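4.2 Start conditions for shared lifting

The Komia rules treat the start of a lift as a separate step. Both grippers must be open and below the board before the partner's hands go on the table top, and the arms stay still until the partner speaks. We logged 323 starts under this rule - 142 of them by Madigan.

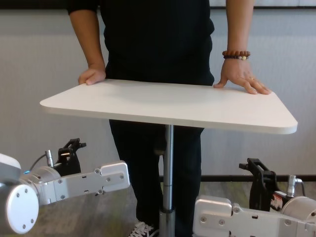
Who gives the command to stop? Either the partner or the operator, and the first call counts.

Figure 3. Start position at the height-adjustable table, hands flat near the back corners and both grippers open.

Hinrichs proposed a fixed wait before each lift. We kept the spoken cue, as in the Duggan protocol, and wrote the wait in as an option for new partners.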